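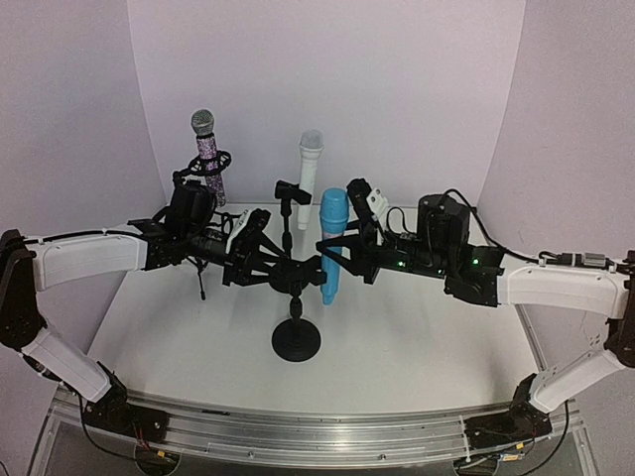
Why does the Vudlow client say "mailbox locked" after I change my password?
The old password is still saved in the sync service, which keeps trying it until the server locks the account. Sign out on every device before you change it, then sign back in with the new one.

Ticket 267
Opened by: Raluca Dinu
Assigned to: Feng-yi Yuen
Date: July 10, 2018
Product: Vudlow mail client, Groltberg office
Status: Closed

Raluca Dinu wrote:
I changed my password this morning and now Vudlow tells me the mailbox is locked. Webmail did the same thing after lunch. I have restarted the computer. My calendar still opens but shows nothing new.

Feng-yi Yuen wrote:
The server log has 11 failed logins from your account, all with the old password. I unlocked it. Please quit Vudlow, open Accounts, remove the saved password and start it again. Do you get mail on a phone too?

Raluca Dinu wrote:
Did that. It worked for a few minutes and then locked again. Yes, there is a phone, and an old tablet at home that I forgot about.

Feng-yi Yuen wrote:
The tablet is still checking mail every 4 minutes. I have blocked it on our side and unlocked the mailbox again. Update the phone when you get a chance. When you are home, delete the account from the tablet and add it back, and tell me so I can lift the block.

Raluca Dinu wrote:
Phone is done and mail is coming in on both. Tablet removed, I don't need it there. Calendar caught up too.

Feng-yi Yuen wrote:
Block left in place for the tablet. Closing.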